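Clullthorpe College
Service Robotics, Unit 4: Good Practice in Wet Areas
Handout issued Friday, January 10, 2025

This handout sets out the rules students are expected to follow when preparing a washroom cleaning task. It should be read with the Nirkent Code, which was adopted for all practical work in September.

4.1 Before the task
The operator shall record the surface to be cleaned, the nature of the soiling and the cloth to be used. Cloths of different colours must not be exchanged between tasks. Any liquid that has not been identified is treated as hazardous until the supervisor has ruled otherwise.

4.2 Keeping the area clear
Cables and stands are to be noted on the plan before motion is enabled. Floor drains must also be noted, as a wheel or foot placed over one may not sit level.

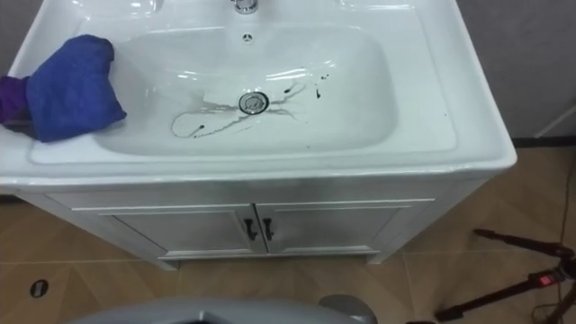
Section 4.3 – Basins and Fittings

A glazed basin presents two difficulties. Glare on the inner walls may be mistaken for a mark, and thin trails of dark liquid near the drain may be missed against the fitting. Students should plan strokes towards the drain – never up and over the rim – and should treat separate drops as part of the same spill. A cloth laid over the rim is to be grasped by its thickest fold.

Contact force on ceramic shall not exceed 15 newtons. The tap and drain stopper are excluded from the wiping path unless the task sheet states otherwise.

4.4 Records
Each run is entered in the Stosumeo log, with the operator's initials and any stoppage. Of the 142 runs entered last term, 115 were complete enough to be assessed. Incomplete entries will be returned unmarked.

Comments (3)

Ismail: Does the force limit in 4.3 apply to the cabinet doors as well?

Unit office: No. Doors and handles are covered in Unit 5.

Ismail: Thank you. The link to the task sheet still opens the old version.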